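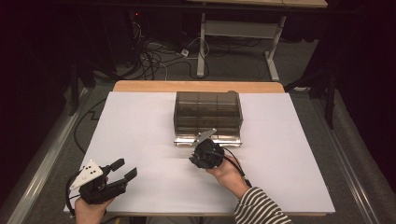
A smoky-brown compartment box on a white board.

FOR IMMEDIATE RELEASE
Satumholm, 13 January 2018

HÁJEK TO SERVE DUMPLINGS PAST NINE O'CLOCK, AFTER YEARS OF BEING ASKED

Hájek, the dumpling house and beer hall on the harbor side of Satumholm, will keep its kitchen open until midnight from Tuesday through Saturday. Until now the kitchen has closed at nine, and guests who arrived at five past were offered a pickle and some sympathy. The pickle stays on the menu. The sympathy has been discontinued.

The late menu is short. It has potato dumplings with smoked pork, bread dumplings with mushroom gravy, a bowl of garlic soup big enough to end a conversation, and a fried cheese plate that the kitchen tried to retire last July and then put back because of the letters. There is one dessert, a plum dumpling, and it runs out.

Hájek rolled 2,000 dumplings while testing the new menu. Staff ate most of them and have asked that the rest not be mentioned.

"We have always described ourselves as a place for people to linger, and then we turned off the stove," said a spokesperson for Grovitz, the company that owns and operates Hájek. "It was pointed out to us that this was a strange thing to do. It was pointed out quite often."

More seats, same noise

The back room, formerly used for storing chairs, will now be used for sitting on them. It adds 20 seats at long shared tables and has its own door to the courtyard. Guests should expect to be seated next to strangers. In our experience the strangers are fine, and the ones who sing generally stop by eleven.

Beer will be poured from the same taps as in the front room: a pale lager, a dark lager, and a third tap that changes when the barrel does. Hájek does not make cocktails. A cocktail was made once, for a wedding party, and all involved agreed to leave it there.
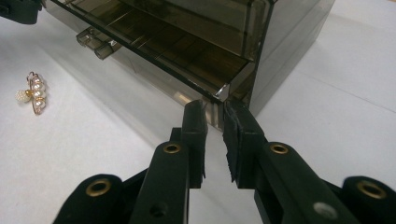 The box on a white tabletop with a drawer open.

Booking, such as it is

Tables after nine can be reserved through Bustix, the booking service Grovitz already uses at lunch. Bustix will hold a table for 20 minutes, after which it goes to whoever is standing nearest the coat rack looking hungry. Half the room is kept back for walk-ins every night, including Saturdays, when walking in requires a certain optimism.

Groups of up to eight can book online. Larger groups should call the restaurant in the afternoon, let it ring, and be ready to order ahead. The plum dumpling cannot be ordered ahead. We have had this discussion.

The last order for hot food is at 11:30 p.m. The last order for beer is when the bartender puts both hands flat on the counter. Regulars know the sign, and new guests will pick it up quickly.

Lunch hours and lunch prices are unchanged. Hájek remains closed on Mondays and will continue to receive messages asking whether it is open on Mondays.

About Hájek

Hájek is a dumpling house and beer hall in Satumholm, serving lunch and dinner at shared tables. Dogs are welcome in the front room and the courtyard. Large dogs are welcome too, but count as a chair.

About Grovitz

Grovitz operates 2 restaurants in Satumholm. The other one is quieter and has tablecloths.

Press inquiries: please contact the Grovitz office on weekdays before noon. Reporters who would like to try the late menu are invited to book through Bustix like everyone else.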